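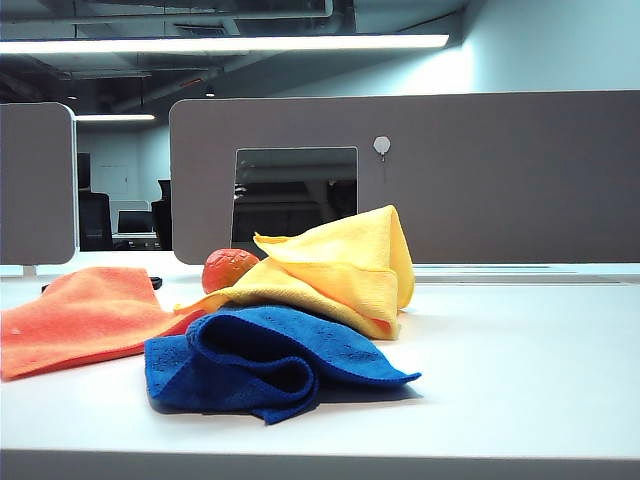

Call for participants: people who picked a major and lived

Busthorpe College is looking for 30 recent graduates of two-year and four-year technical programs to talk to us about how they chose what to study. If your answer is "it was the shortest line at registration," we especially want to hear from you.

The study is run by Alina Olteanu and Yi-chun Tang in the Office of Student Outcomes. We already have survey replies from 251 graduates. They told us they were "somewhat satisfied" with nearly everything, including a question we later noticed had been printed twice. So now we would like to try conversation.

What you would do

One interview by video or in person, 45 minutes if you are brief and an hour if you studied surveying. Afterward you fill out a short form on your first job, your pay, and how much of your coursework you have used since. "None" is a permitted answer and has its own box.
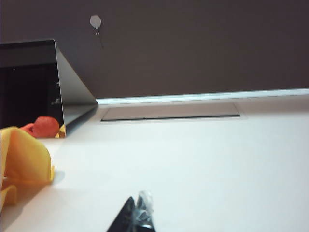 In-person interviews are held at our Trumcombe site, second floor, past the vending machine that takes only quarters. Parking is free after 4 p.m. and a matter of luck before that.

Who can take part

You finished a certificate, associate or bachelor's degree in a technical field within the last 9 years. Any school counts. People who switched majors are welcome, and people who switched more than twice should ask for the longer time slot. Current Busthorpe employees can't take part, however strongly they feel.

What you get

A $30 gift card, a copy of the report, and coffee that Tane Halliday makes himself and will ask you about.

Your name stays out of the report. We also leave out your employer, unless you work somewhere so large that it makes no difference.

To sign up

Call the office and ask for extension 11, or stop by the front desk for a form. Tell us your program, the year you finished, and which evenings you are free. Ngan-ling Chien does the scheduling and answers every message, usually the same day.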